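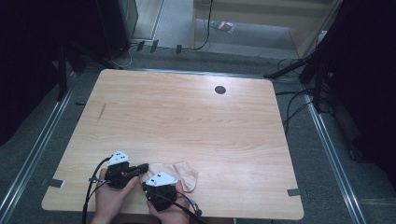
Cuaderno del taller — Ukesano, sala de preparación textil

Última actualización: mayo de 2025
Tiempo de lectura: 6 minutos

Buscar en el cuaderno Buscar Borrar

Empiezo por lo que me pidió Giang, que es dejar por escrito cómo vamos con las prendas de punto pequeñas antes de que se me mezcle todo en la cabeza. Ya me conocéis, me voy por las ramas, así que paciencia.

La célula Wallner del pasillo sigue haciendo bien lo de siempre: toallas, fundas, paños, cualquier cosa con cuatro esquinas y un poco de cuerpo. Con el género blando y sin forma (calcetines, medias, esas piezas color carne que llegan hechas un gurruño) se pierde. Las coge, eso sí, pero luego no sabe dónde está la puntera ni dónde la boca, y acaba dejándolas en la bandeja de rechazo, que al final del turno vacía Cúc a mano. O sea que le hemos quitado el trabajo aburrido de las toallas y le hemos dado el trabajo aburrido de los rechazos, y me parece justo apuntarlo aquí porque en el informe de Torkia sale solamente como un porcentaje.

De ahí lo que estamos haciendo ahora en la mesa, una pieza cada vez, con las pinzas de mano. La idea es que quien enseñe el gesto sea quien lo sabe hacer, y quien lo sabe hacer es Cúc. Lleva media vida alisando punto y tiene una manera de apoyar una pinza sobre la tela, sin apretar, mientras con la otra busca la punta, que yo he intentado copiar y no me sale. Yo agarro demasiado. Se lo comenté a Kittipong y me dijo que a él le pasa igual y que lo arregló un poco bajando los codos. Lo probaré.

El objetivo que nos pusimos es de 2000 repeticiones con punto fino y vamos por 1000. No es mal ritmo, pero quiero dejar dicho que el cansancio cuenta. Los primeros días hacíamos tandas larguísimas y a Yee-man se le cargó la muñeca derecha. Ahora nos relevamos, con dos personas por turno, y la que no está en la mesa prepara género, repasa lo que se ha guardado en Ustodix y de paso descansa las manos. Se nota muchísimo, también en el humor.

Cosas prácticas, para quien entre después:

— Revisar los cables de las pinzas antes de empezar. Si uno queda tirante en el borde de la mesa, el gesto sale raro y luego toca descartar la tanda.
— No tapar con la manga las placas blancas de los marcadores. Las mangas anchas, remangadas.
— Dejar la prenda arrugada de verdad. Nhi se dio cuenta de que, sin querer, todos la colocábamos cada vez más bonita, y claro, en la cinta no llega bonita nunca.
— Si una repetición sale torpe pero termina bien, se guarda. Cúc las borraba por vergüenza profesional y tuvimos que pedirle por favor que no lo hiciera.

Y ahora lo que no es técnico, que me importa más. Ayer, tomando café, salió por fin la pregunta que andaba flotando desde octubre: qué pasa con el puesto de Cúc cuando la célula aprenda lo que ella le está enseñando. Giang contestó sin rodeos, y se lo agradezco. Dijo que el puesto de plegado, tal como está, va a cambiar, que la propuesta es que Cúc y Yee-man pasen a llevar la célula y la revisión de calidad, y que eso todavía no está firmado. Cúc escuchó muy tranquila y preguntó si la categoría subía también o si subía solamente la faena. Giang no lo sabía. Quedó en preguntarlo y yo lo dejo aquí anotado para que no se nos olvide a ninguno, a mí el primero.

Mi opinión, por si alguien la lee: debería subir. Lo que se está grabando en esa mesa es oficio, y hasta ahora lo veníamos tratando como si fuera material de ensayo. Yee-man lo ve con más ganas que yo, todo sea dicho. Está encantada con la idea de dejar de pasar seis horas de pie delante de la cinta y ya me ha pedido que le enseñe a leer los avisos de la Wallner (¡lleva un cuadernito propio, bastante más ordenado que este!).

Pendiente:

Hablar con Torkia para que los rechazos aparezcan como horas de persona además de como porcentaje.
Pedir medias más gruesas para la siguiente serie. Nhi cree que con el punto gordo la boca se encontrará antes; Kittipong apuesta a que no.
Preguntar a Giang por la categoría. Otra vez, si hace falta.
Cambiar la silla de la mesa, que la actual se va bajando sola.

Mañana le toca a Nhi con Cúc. Les dejo el género preparado en la caja de siempre, la del asa rota.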